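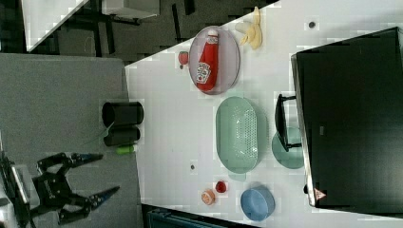
Item 4: white tabletop, grey carpet alongside.

Cirden Meeting Suite, Bandelberg
Workplace inspection checklist, 23 Jul 2020

1. Exits and aisles
Main door opens fully. Clear width at rear exit 785 mm, measured at the latch side. Pass.

2. Emergency lighting
Unit over rear exit dim on test. Battery to be replaced and the 90-minute discharge test repeated. Fail.

3. Extinguishers
Tag current to April. Gauge in green. Bracket screw missing, lower left. Pass with comment.

4. Tables and flooring
Tabletop edges to be checked by hand for chips and lifting. Small items to be kept back from table edges. Carpet joins flat at doorway. Pass.

5. Electrical
Power board, asset 1147, tag legible. Second board under window has no tag; remove from service until tested. Fail.

6. Heating
Stukero panel heater: guard fitted, thermostat cuts out. Curtain clearance too small, move heater or tie curtain back. Fail.

7. First aid
Gatti wall kit sealed. Eyewash past expiry, reorder.

Score: 87 per cent. Items 2, 5 and 6 to be closed out before the next booking.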